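# Water Use in Shared Student Kitchens

Project report, December 27, 2019
Group: Ánh Chu, Toàn Lưu, Sang Hồ
Supervisor: Tuấn Đàm

## 1. Why we choose this topic

In our first year all three of us lived in Giáp House, where one kitchen is used by many students. The water bill was shared equally, and every month there was some discussion about it. We wanted to know how much of the water goes to washing dishes and if a small change of habit can reduce it.

## 2. Method

We studied two kitchens, one in Giáp House and one in Pandley House. In each kitchen the house manager allowed us to fix a simple flow meter under the sink. We read the meter every evening and wrote the number in a notebook. Students who washed dishes also put a mark on a paper beside the door, with one mark for one washing.

In the first part we did not ask anybody to change. In the second part we put a short notice over the sink in Giáp House, asking people to fill a bowl and close the tap while they scrub. Pandley House had no notice, so we could compare.

We lost the readings of one evening in Pandley House — Toàn was sick and we forgot to ask another person. We left this day out for both houses.

## 3. Results

In total we have 403 marked washings. Of these, 233 are from Giáp House and the rest from Pandley House. The water for one washing went down in Giáp House after the notice, and in Pandley House it stayed almost the same. The change was bigger in the evening than in the morning. We think in the morning people wash only a cup and a spoon, and for this a bowl is not practical.

We also asked students for their opinion. Cúc Mạch, who lives in Giáp House, told us that she liked the bowl but did not like to wait when another student was using it. After her comment we bought a second bowl. Some others wrote that the notice was too small to read without glasses.

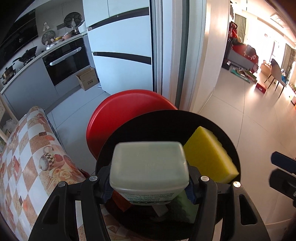 ## 4. Problems and limits

The meter cannot tell dish washing from cooking. When someone fills a pot for noodles, this water is also counted. We tried to correct it by asking people to write down pots, but only few did so and we stopped.

The marks are also not perfect. Some students surely forgot them, and then our number for one washing is too high. We do not know if they forgot more often in one house than in the other.

## 5. Next steps

In February we would like to repeat the study with the houses exchanged, so that Pandley House gets the notice. We will print it larger. Sang will also make a separate sheet for cooking water and hang it near the stove — not near the door, where people pass too quickly.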